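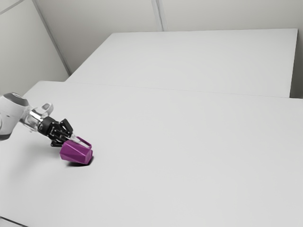
Purple mug, pale tabletop.

I've quit buying coffee out for February, and I have opinions! The place downstairs from my office, Linia, put its flat white up again, and that was the push I needed (that and Khôi Diệp at the next desk, who has been bringing a thermos since forever and never gets tired of mentioning it).

So now I make it at home before the bus. The first week was rough. My grinder was set way too fine, the coffee came out bitter, and I kept pouring it down the sink and getting one at the station anyway, so that money doesn't count as saved. Then I went coarser and started weighing everything, 18 grams of coffee per cup, and wow, what a difference. I let it sit for five minutes and use the time to find my keys.

What I do miss is the walk down on Friday afternoons, when half the office used to go and we'd stand around complaining about the elevator. I might keep that one. One paid coffee a week seems fair to me, and they do a really good cardamom bun.

Next up is beans. If you have a favorite dark roast that isn't oily, leave me a comment!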